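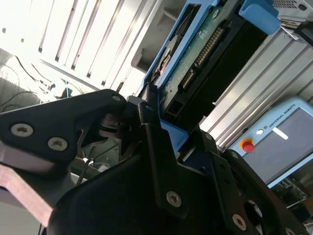
夹爪近照，黑色指板上有三颗内六角螺丝

主题：回复：换了新磨豆机以后，早上第一杯总是又酸又快
2021年1月4日 星期一
发自：家用意式咖啡邮件列表，一位老列友

各位列友新年好，也特别问候一下这位提问的朋友：

假期里把列表的信攒着没看，今天早上泡在厨房里一封一封补，看到你这封就坐下来了，咖啡都放凉了才想起来喝。你写得很细，这种信回起来最舒服，我就按你的原文一段一段说，说得啰嗦的地方请你多包涵，我这个人一谈到磨豆机就收不住。

> 大家好，我潜水很久了，第一次发信，有说得不对的地方请直接指出来。
>
> 我九月份把用了好几年的手摇磨换成了 Dondow 的电动平刀磨，二手的，花了 716 块，卖家说刀盘没怎么用过。咖啡机没有换，还是那台 Kevano 单锅炉，58 毫米的手柄，双份粉碗。豆子一直是 Peixoto 那家的中深烘拼配，一次买两包，开一包，另一包放冰箱冷冻。
>
> 现在的问题是，每天早上第一杯一定流得很快，十五六秒就出够了，喝起来又酸又薄。第二杯什么都不改，时间就正常了，二十七八秒，味道也对。到了下午再做，第一杯又快，不过没有早上那么夸张。
>
> 我试过把研磨调细一格，结果第一杯好了一点，第二杯就堵住了，一滴一滴往下掉。调回去又是老样子。家里人喝第一杯，我喝第二杯，家里人已经开始怀疑我买的这台磨了。
>
> 想请教：这是磨的问题，还是机器的问题？要不要换刀盘？

先把最后一句答了：刀盘先别动。716 块的二手磨，再给它配一副新刀盘，心里会很别扭的。而且你说第二杯时间正常、味道也对，刀盘要是钝了或者装歪了，第二杯也不会放过你。所以请家里人放心，这台磨大概是个好孩子，还没到挨批评的时候。

你描述的这个现象，我自己碰到过两回，一回是磨里有残粉，一回是机器没热透，最麻烦的是第二回里头还夹着一点第一回。你信里两样都有可能，咱们拆开来看。

先说残粉。平刀磨的刀盘外圈和出粉口之间总会留一点粉，手摇磨几乎没有这个问题，所以你从手摇换过来，感觉会特别明显。晚上留在里面的粉，过了一夜，香气走得差不多了，阻力也跟新鲜粉不一样。早上第一杯，你按下开关，最先出来的就是昨天的陈粉，新磨的粉反倒有一部分留在了里面。按你的双份粉碗来算，混进去一两克，已经足够让流速快上好几秒。下午那一杯隔的时间短，所以没有那么夸张，这一点跟你写的也对得上。

怎么确认呢？很简单，明天早上先磨三克左右的豆子，磨出来的粉扔掉，然后再正常称豆、磨粉、做第一杯，别的都不要改。如果时间一下子从十五六秒变成二十四五秒，那残粉就占了大头。心疼豆子的话，扔掉的那一点可以攒在小罐子里，放冰箱去味道挺好用的，我家那个小罐子从来没空过。

再说机器。Kevano 那台单锅炉我用过两年多，后来送给了亲戚，现在逢年过节还能喝到它做的咖啡。它的加热灯灭得很早，灯一灭，锅炉里的水是到温度了，可是冲煮头那一大块金属还是温吞吞的，手柄就更不用说了。水从锅炉走到粉饼，一路上热量都被吸走，萃出来当然又酸又薄。第二杯的时候，冲煮头已经被第一杯的热水冲过一遍，手柄也热了，所以味道就回来了。你信里没有写预热多久，我猜是灯灭了就做，我当年也是这么干的，还觉得自己挺有效率。

我的习惯是这样，你可以照抄，也可以改：

起床先开机，手柄扣在冲煮头上一起热，粉碗也装着。然后去洗漱、烧水、给阳台上的花浇水，二十五分钟以后再回来。回来先空放一杯热水，杯子正好烫一烫，水倒掉，擦干粉碗，等加热灯再灭一次，这时候才磨豆子。中间别急，这台机器加热的节奏是慢一点的，你顺着它，它就对你好。

如果早上实在没有二十五分钟，那就多空放两次，每次放一小杯，间隔一分多钟，也能救回来大半。用定时插座的朋友列表里也有，这个我不太敢推荐，水箱忘了加水的话会很狼狈，我就忘过。

然后说说你调细一格的事。第一杯好一点，第二杯堵死，这恰恰说明你的刻度本来就是对的，是第一杯的条件不对。拿研磨去迁就一台没热好的机器，它一热起来，账就全算到第二杯头上了。我建议你把刻度调回去，用铅笔在旁边轻轻画一道，一个星期之内不碰它，先只管预热和残粉这两件事。另外提醒一下，平刀磨调刻度以后，里面还留着旧刻度的粉，调完头一杯是不作数的，很多人就是在这里来回调，越调越糊涂，我糊涂过整整一个春节。 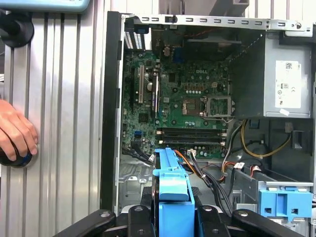 侧板打开的台式机机箱，左边一只手握着黑色旋钮

接着看你信的后半段，我也引过来：

> 补充几个数据。粉量我一直用 18 克，液重 36 克左右，电子秤是厨房用的那种，精度一克。压粉用的是机器附送的塑料压粉锤，有点松。冷冻的豆子我是早上拿出来，当天就开封用。
>
> 还有一个事情，我在看 Hundska 的布粉器和压粉锤套装，卖 586，不知道值不值。我看有人说换了压粉锤以后第一杯就不酸了，有点心动，又怕是冲动消费。
>
> 另外水我用的是自来水过滤壶，滤芯多久换一次没有概念，上一个好像用了很久。
>
> 谢谢大家，信写长了，祝大家冬天都有热咖啡喝。

这几条我挨个说。

电子秤这一条，我觉得比压粉锤要紧得多。精度一克的秤，显示 18，里面可能是十七克半，也可能是十八克半，前后差出去一克，流速就能差四五秒。你每天早上以为什么都没变，粉量可能已经变了。换一个精度零点一克的小秤，几十块钱就有，牌子不重要，能放得进滴水盘、按键不会被手柄碰到就行。买之前量一下你的滴水盘到杯子出口的高度，我头一个秤就是买回来放不进去，后来拿去称茶叶了。

Hundska 那个套装我手上没有，在朋友家用过一个下午，做工是好的，拿在手里沉甸甸的，压下去很服帖。586 值不值，要看你愿意为手感花多少钱。要说它能治你第一杯的酸，我是不信的，酸的根子在温度上。不过你说附送的塑料锤有点松，这个倒是真问题，边上一圈粉压不实，水会沿着粉碗壁往下溜。你可以看看敲出来的粉饼，如果边缘总有一圈颜色浅、发软，那就该换一个尺寸合适的锤子了，单买一个平底金属的，用不着整套。布粉这件事，我现在还是用一根细针搅一搅，再拿手掌在手柄侧面轻轻拍两下，也喝得挺开心。

所以我的意见是套装先放在购物车里，把预热做满一个星期，再看看自己还想不想要。要是还想要，那就买吧，过年了，人总得给自己买点东西。

豆子冷冻这一条要小心。早上从冷冻室拿出来当天就开封，袋子还是凉的，空气里的水汽会凝在豆子上，磨的时候更容易结块粘在出粉口，残粉也会变多，刚好给你的老问题添乱。最好是头天晚上拿出来，不开封，放在台面上回到室温，第二天早上再剪开。Peixoto 的那款中深烘拼配我今年喝了不少，表面会有一点点油，夏天不明显，放两个多星期以后就看得出来，这种豆子对平刀磨不算太友好，出粉口要勤刷。我是每开一包新豆子之前刷一次，拔掉插头，拿一把干的软毛刷伸进去扫，再用吹气球吹两下。千万别用水，也别用湿布往里面探。

他家有一种 273 克的小包装，列表上以前有人团过，比大包贵一点，好处是不用冷冻，开一包喝一包，差不多两个星期见底，正是味道最好的时候。你家里一天两杯双份的话，很快就喝完了，我觉得比买两大包合适。这只是我的算法，各家冰箱和钱包的情况不一样。

滤芯呢，滤壶说明书上一般会写换芯的时间，没有说明书就记在日历上，我是两个月一换，住在水硬的地方就再勤一点。“好像用了很久”这句话我看了心里咯噔一下。水碱会慢慢糊在锅炉里，加热变慢，出水变弱，到那时候第一杯和第二杯就一起出问题了。Kevano 的这台除垢不难，食品级柠檬酸兑温水，浓度照着说明书来，分几次从冲煮头和蒸汽管放出去，中间停一停让它泡着，最后用清水冲满两箱。第一次除垢放出来的水可能颜色很难看，别慌，多冲一会儿就清了。除完垢的第一杯咖啡不要喝，倒掉，这一条是我用舌头换来的。

讲到这里我自己也翻了翻以前的记录。列表存档里第 1107 封有一位老列友贴过单锅炉机器的完整预热记录，从冷机开始，每隔几分钟用温度计测一次冲煮头，写得很耐心，你有空可以找来看，比我这样凭感觉说要扎实。底下还有好几封争论空放到底放多少水合适，吵得挺热闹，吵到最后变成了讨论杯子要不要放在机器顶上烤，也很好看。

最后给你排个先后，免得你看我写了这么长反而不知道从哪里动手。明天先把刻度调回原来的位置，预热二十五分钟，手柄扣着，空放一杯，再做，看第一杯多少秒，味道记一笔。后天在这个基础上加上磨三克扔掉，再看。两天的数放在一起，差在哪里就一清二楚了。秤可以这两天就下单。除垢放到周末，留出半天，别在早上赶着上班的时候做。其余的都不着急。

还有一个小主意，在问题解决之前，第一杯你来喝，第二杯给家里人，家庭和睦比什么都重要！等第一杯也好喝了，再换回来。

对了，你说自己潜水很久第一次发信，以后请多发一点。这个列表这两年冷清了些，我每次看到有新朋友认认真真写一大段，都高兴得很。别人要是觉得我哪里说得不对，也请接着往下写，尤其是用同一款 Dondow 磨的朋友，我用的是上一代，出粉口的结构可能改过，残粉多少我说不准，你们手上有机器的给个准话。

过两天结果出来了记得回来说一声，成了没成都说。我得去把这杯凉的倒掉重做了，机器一直开着，这回肯定是热透了。

祝新年里杯杯顺口。

> 谢谢大家，信写长了，祝大家冬天都有热咖啡喝。

（信一点都不长，你看我的。）

联系列表管理员 | 退订说明 | © 2021 家用意式咖啡邮件列表存档 | 返回顶部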